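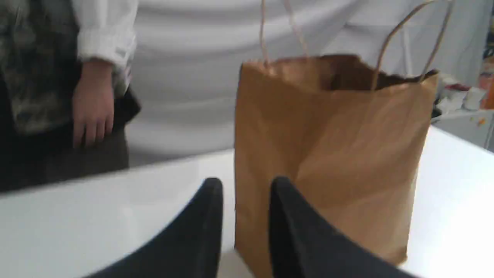

Magazine > Features > On the Air

The Long Way Back From Varkedine

How a small station gets a hockey game from the rink to the kitchen radio

The broadcast booth at the Varkedine arena is a plywood shelf with a window in front of it. It hangs above the last row on the south side, over a building that seats 3,000, and it has one power outlet on a circuit shared with the scoreboard controller. From this shelf the Eltow station carries every road game its team plays against Varkedine, using two people, one rolling case and a network connection that belongs to the arena.

The drive from Eltow is 389 miles each way. The crew makes it with a two-channel mixer, two headset microphones, one short shotgun microphone for the crowd, an audio codec and a spare for everything except the mixer. The spare codec is an older Naqvi unit that will still dial a phone line, and the station keeps it for that reason. Varkedine is one of the few rinks on the schedule where the copper pair in the booth is live.

For most of the station's history that pair was the whole system. A telephone circuit passes a narrow slice of the voice band and drops almost everything above it. Listeners who grew up with hockey on the radio know the sound: hard, thin, a little nasal, with the crowd reduced to a wash of noise behind it. It had one great advantage. Delay on the line was so small that an announcer could listen to the station's own air signal in his headphones and talk over it without stumbling.

An internet codec gives up that advantage in exchange for bandwidth. The mixer output is converted to digital audio, compressed, cut into packets and sent over whatever route the network provides. Packets do not arrive evenly, so the receiving codec holds a few of them in a buffer before playing any. A short buffer keeps delay low and lets late packets turn into gaps. A long buffer covers the gaps and pushes the announcer further behind the game.

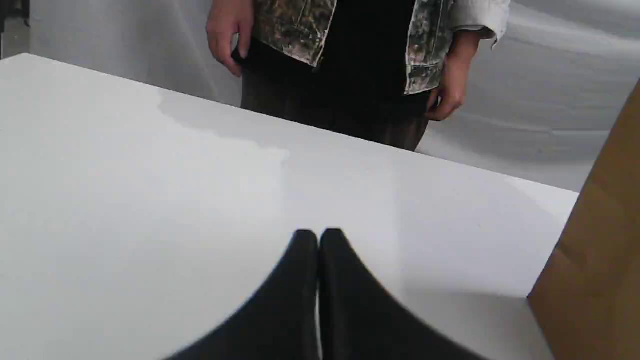
At Varkedine the buffer is set long. The arena's connection is shared with the ticket office and the concession stands, and traffic on it climbs steeply between periods, when everyone in line is paying by card. The engineers at Eltow measured the path over a full game last January and settled on a total delay of 622 milliseconds, booth microphone to studio console. At that setting the link lost no audio that anyone on the console noticed. At half that, it dropped syllables through most of both intermissions.

More than half a second is far too much for an announcer to hear in his own ears. The cure is a return feed called a mix-minus, which is the program with the announcer's voice taken out. The studio host, the commercials and the cue to resume are sent back to the booth; the play-by-play is not. If the wrong button is pressed on the console and the full program goes back, the announcer hears himself late, slows down, and within a sentence or so stops talking. Every station that does remote sports has a recording of this happening.
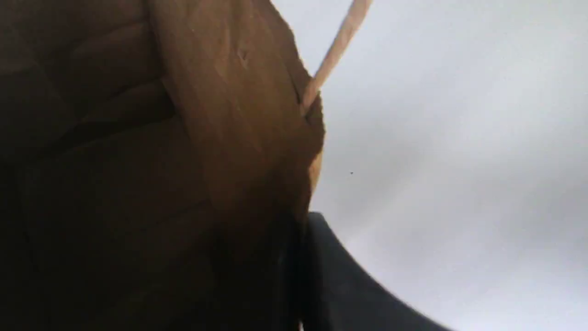
The microphones are a separate problem. A headset microphone sits close to the mouth, which keeps the arena's echo down, but it also hears whatever the announcer does with his hands. Roster sheets, line charts and sponsor copy all end up on the shelf within reach. The noise is short and bright, and it falls in the same range as the consonants that make a player's name understandable. A surface as creased as the brown one in the photo, with its shallow wrinkles and diagonal fold lines, is the kind an engineer would want well away from an open microphone. The Eltow crew prints its rosters on heavy card and slides them flat. Copy for live reads goes on a clipboard and stays there.

Crowd sound is handled with the shotgun microphone, clamped to the rail and aimed at the far corner of the ice. Aimed at center ice it picks up the public address horns, which hang directly over the face-off circle. The corner gives skates, boards and a usable crowd, with the horns some way off to one side. Its level is set by ear before the anthem and then left alone. A limiter catches the goal horn.

None of this is automatic. The station has tried a software mixer, Prurkel, that lowers the crowd channel whenever someone speaks and raises it in the pauses. On a quiet broadcast it worked well. In a loud building it treated the crowd as speech from the second headset and opened that channel too, so the background rose and fell with every shift change – an effect listeners described in several calls as seasick. The software is still used for the postgame show, which is recorded in a hallway. 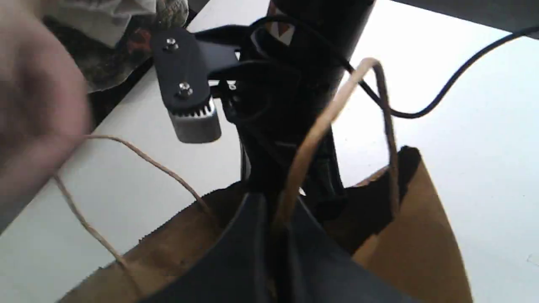

Jui-lin Liao thinks the delay itself gets too much attention. Her view is that a listener at home has nothing to compare it against, and that the only people harmed are those inside the building with a radio, who hear the whistle with their own ears and then hear it again. She would lengthen the buffer further and spend the effort on the microphones. "If the name is wrong or I can't make it out," she said, "I don't care how fast it got here."

There are limits to that argument. The team's video stream takes its picture from the arena's cameras and its sound from the station, and the two have to be lined up by hand before each game. The video usually runs several seconds late, so the radio feed is held back to match it. If the codec reconnects in the middle of a period, its buffer may settle at a slightly different length, and the puck then hits the post before or after the sound of it. The fix is a knob on a delay unit at Eltow and someone willing to watch the boards and turn it.

Failure is planned for in order. If the arena network drops, the codec moves to a cellular modem taped to the inside of the booth window. If the modem goes too, the crew dials the studio on the copper pair with the old Naqvi unit, and the broadcast returns to the narrow sound it had decades ago. The change takes less than a minute if the phone cord is already plugged in. It is plugged in before the case is fully unpacked, and a test call is placed at 5:30 p.m. local time.

The arena's owners have told the station that the copper line will be removed when the phone contract ends in July. A second cellular modem, on a different carrier, has been ordered for the case.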